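Snack drawer at work: sort by flavor or by date?

troltanell_hp
Posted April 21, 2026
I look after the snack drawer for our office on Rankin. We buy a lot of packaged snacks from the Chinese grocery, and two of us can't agree on how to sort them. I want them grouped by flavor. My coworker wants the oldest date in front and doesn't care about the rest. The drawer fits six small bins. What do you all do?

sidra_s
By date. We lost a whole bin last August to bags that had slid to the back.

urkes_pantry
Flavor, as long as you can tell the flavors apart. Half the bags I buy have the same layout in the same color.

troltanell_hp
That's my problem too. I don't read Chinese, so I go by color and the food photo. The one I have on the table now is bright green with gold lower down, big white characters, and a photo of something brown and braised with star anise. I think it's dried tofu, but it could be meat. 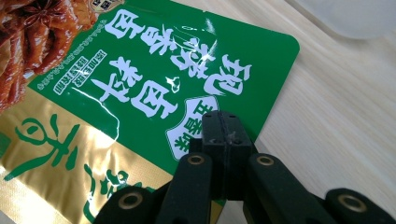 We have two vegetarians on our floor, so I'd like to get that right before it goes in a bin. For now anything I'm not sure of goes in a bin marked "ask Higinio" - that's me, so it isn't much help.

sidra_s
Don't go by the photo if people are vegetarian. Use a phone translator on the ingredients and write the result on a piece of tape.

stala5
I disagree with sorting by date. People dig for what they like and the order is gone by lunch. Sort by flavor and check dates once a month.

sidra_s
Once a month is fine if somebody does it. Ours went five months.

urkes_pantry
Stand the bags up like files if the bin is deep enough. Lying flat, you only ever see the top one.

troltanell_hp
OK, flavor bins, oldest in front inside each bin, tape on anything I had to translate. I'll try it and see if my coworker can live with it.

stala5
Flat bags slide around less, for what it's worth. I'd leave them flat.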